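Mallwood Robotics Club Opens Second Project Term

MALLWOOD, May 21, 2026 – The Mallwood student robotics club has begun the second term of its Bokora project, in which members record manual tasks with hand-held grippers and use the recordings to train a control model. The target for the term is 2000 recordings across five tasks.

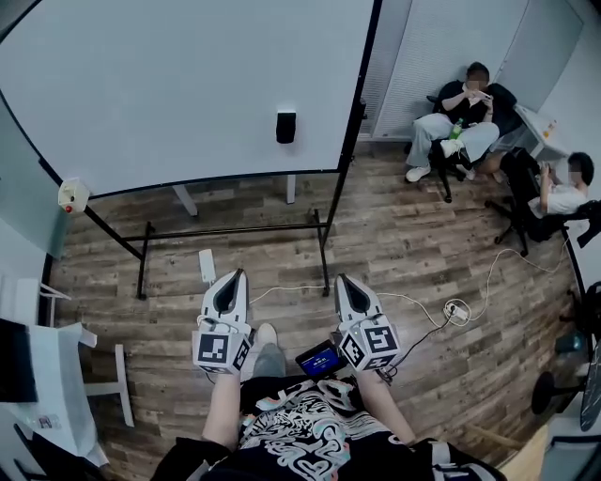

A pair of hand-held grippers with square markers on their mounts, Bokora project.

The markers are used to compute the position of each gripper over time. Recordings with lost tracking are discarded before training.

"Last term most of our errors came from calibration," said Khadija Benkirane, project lead. "Both grippers are now checked at the start of every session."

Software for the project is supplied by Lullunix. Results will be presented at the club's open evening in October.

Contact: Bouchra Nasr, Mallwood Robotics Club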